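Gripper Swap Checklist, Arm 2, with my comments
Turitz pads vs. Gondow pads, wrist camera fitted
January 2022

I filled this in as I went, so the comments are long in some places and pretty thin in others. Marks are OK, FIX or LOOK AGAIN. If I wrote nothing next to a mark, I had nothing to say!

BEFORE POWER

1. Air line off and bled. OK.
Took two tries to get the valve to sit all the way over. It's stiff, and I'd like a new one before spring.

2. Floor marking and gate switch. OK.
Opened and closed the gate five times with the arm in slow mode afterward, and it stopped every time.

3. E-stop, both buttons. OK on the bench side, FIX on the wall side.
The wall button works fine but the collar around it is cracked and I can wiggle the whole thing with a finger. Tape is not a fix, so please don't tape it.

4. Mounting bolts at the wrist. OK.
Torqued them cold, then again after the first run. The Damasceno adapter plate still needs that annoying long hex key (it lives in the second drawer now, I labeled it).

5. Camera cable strain relief. LOOK AGAIN.
There's enough slack for a full turn of the wrist in one direction. In the other direction it gets tight near the end, and I don't love that. I set a soft limit in the Grornau controller so it can't get there for now.

GRIPPERS

6. Pad wear, Turitz. OK.
These have been on since the fall and they look great. A bit shiny at the tips, no tears.

7. Pad wear, Gondow. FIX.
One pad is lifting at the corner. I pressed it back down and ran the test anyway at low force, but I wouldn't leave it running on its own like that. New pads are on the order sheet.

8. Grip and release. OK for both.
I ran 119 picks with the Turitz and 100 with the Gondow, which I know isn't an even match, but I ran out of afternoon. The Turitz is faster to let go. The Gondow is gentler on anything that bends, and on woven stuff especially I'd pick it every time. It kind of settles onto the rim where the Turitz bites.

9. Pinch points with the pads closed. OK.
Gap to the guard is fine on both. Gloves off when you check this one, you'll feel a burr faster with bare fingers (power off, obviously).

CAMERA

10. Lens clean, mount tight. OK.
Wiped it with the dry cloth before I started. Mount didn't budge.

11. Close-up view usable for a stop decision. FIX.
This is the one I care about most. Up close the wrist view goes so soft that I can't tell where the gripper stops and the next thing starts. The orange weave down in the corner is the only part I'd trust to be what I think it is, and everything gray or white I'd be guessing at. I wouldn't let anybody use a view like that to decide whether a hand is clear.

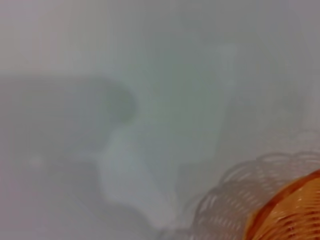
Welington Peixoto wrote back that he'd look at the focus setting before blaming the camera. On his arm the Grornau profile kept loading a far-focus default after every restart, and he only caught it when he compared the saved value to the live one. He also thinks the close-up check should be done twice, once with a pale background and once with a dark one, and that we should write down which.

Okay, fair. I went and checked, and my saved value was 314 while the live one read 234, so something is getting overwritten on my side too! I put it back by hand and haven't restarted since, because I want to do that part with a second person at the controller. Item 11 stays a FIX until then. I like the two-background idea and I've added it as 11b.

11b. Close-up view repeated, pale and dark background. NOT DONE.
Write the background in the comment.

12. Camera loss stops the arm. OK.
Pulled the cable at slow speed and the arm stopped. Pulled it again at half speed, same thing. Gervásio Fagundes asked for a full-speed pull as well, and I'd rather wait until the cable slack in item 5 is sorted out.

CONTROLLER

13. Force limit matches the gripper fitted. FIX.
It doesn't switch over by itself when you change grippers. You have to pick the profile from the menu, and the two names look almost the same on that tiny screen. I renamed ours TURITZ and GONDOW in all caps.

14. Restart after a stop needs a person at the panel. OK.

15. Log saved. OK.
It's in the shared folder under Arm 2.

Where that leaves us: Turitz can go back on for regular use with the camera treated as a nice extra and the gate closed. Gondow waits for pads. Whoever does the restart test, please write the focus number down before and after, right next to item 11, and initial it.

Cell safety checklists | Questions? Leave a note at the Arm 2 desk | © 2022 | Back to top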